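The Last Bowl in the Sink

Can a machine clean up after lunch yet? A visit to a test kitchen where the answer changes by the week

The coffee at Trundulora is terrible, and the mugs are all different because the robots have been practicing on them. Mine had a chip in the handle. Saqib Malik, who runs the household program, told me to be flattered. A chipped mug is a veteran.

I had come to see a machine clean up a kitchen. I have wanted to see that since I was eight years old and stuck on a step stool with a scouring pad, and I'll admit I walked in ready to be impressed. I left impressed by different things than I expected, and with a new respect for anyone who has ever emptied a sink without thinking about it.

The company works out of two floors above a tile showroom. Upstairs are desks. Downstairs are the kitchens, three of them, built with ordinary cabinets and ordinary plumbing by the same people who fit out apartments across town. Malik insisted on that. Early on, the team used a mock kitchen with painted boxes for cupboards, and everything they taught the machine there fell apart the first time it met a real hinge.

"Real doors have opinions," he said. "Some want to close on you. Some stay where you leave them. You have to feel which kind you've got, and you have to feel it in the first inch."

The machine that does the feeling is called Pesta. It has two arms on a rolling base, a pair of cameras where you'd put a face, and a voice that was switched off after the first month at the request of everybody in the building. It can load a dishwasher. It can wipe a flat surface better than I do, in long, even, overlapping strokes, and watching it go the full length of a counter without missing a strip is a real pleasure. It can put away cups. Last July it couldn't do any of those things without a person standing by with a hand on the stop button.

What it still finds hard is mess. Clean dishes are easy because they are stiff and they're usually where you expect them. A sink after a meal is another story. There may be a bowl with food still in it and a bottle lying on its side next to it, both down in a shiny steel basin that throws reflections everywhere. The machine has to decide what is a thing and what is only a glare. Then it has to decide what kind of thing. Does the bowl get scraped first? Is the bottle trash, or is it the cleaner you need for the job? You and I settle all of that before our sleeves are rolled up.
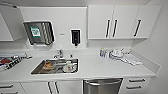 Why is clearing a sink harder for a robot than loading a dishwasher?

Loading a dishwasher is mostly a matter of fitting known shapes into known slots. Clearing a sink asks the robot to recognize objects that are dirty, tipped over or partly hidden, and to choose what to do with each one before it picks anything up. Food also changes how heavy a dish is and how it balances, so a grip that works on a clean bowl can spill a full one.

That last part is Efren Magbanua's department. Magbanua cooked in hotel kitchens before he came here, and his job is to dirty things. He makes the lentils, the chili, the oatmeal left to set hard. He keeps a notebook of foods by how badly they behave, and he lit up when I asked to see it. Rice scores worse than I would have guessed. Honey has a page to itself.

"People used to bring me clean plates with a little paint on them," he said. "Paint! I said, give me a pot and an hour."

Over the spring he and Pesta got through 1,000 sinkfuls. The robot finished 478 of them with no help at all, which sounds like a coin toss until you hear that the early batches hardly had a success among them. The good runs are bunched up toward the end. The failures have changed too. At the start it dropped things. These days it mostly stops and waits, arms half raised, because it isn't sure. Malik would much prefer a robot that asks to one that guesses, and after watching a saucer meet the floor I'm with him.

I timed a run myself. One bowl, two cups, a fork and a sponge took 6 minutes from first reach to closed dishwasher door. I could have done it in one. But I was also eating a sandwich, talking to Magbanua and not touching a single dish, and somewhere in the middle of it I noticed I had stopped watching the arms. That felt like a bigger moment than any of the numbers.

Shop floors are further along, and it's worth knowing why. The Bretaritz plant, an hour's drive north, packs bathroom fittings, and it has had arms on the line for years. The parts come down the belt facing the same way. The light never changes. When something odd does turn up, a person from the line takes it off and the arm carries on. The plant's newest station uses a gripper from Holub, a small outfit with 30 employees, and I saw it pick faucet handles out of a jumbled bin almost as fast as I could follow. Malik's team is now trying the same gripper on wet cutlery. Forks, he says, are going well. Teaspoons nest inside each other and come up in pairs.

So, can you buy one? You can't, and Malik wouldn't give me a date however I phrased the question. What he did offer was an order of events. Counters and cups come first, then dishwashers, in kitchens the machine has had a week to get to know. Sinks come later. Roasting pans come much later, and Magbanua has a lasagna dish he is saving for the day somebody upstairs gets cocky.

Before I went, I rinsed out my mug and looked for somewhere to put it. Magbanua shook his head and pointed at the sink. He wanted the coffee ring left in.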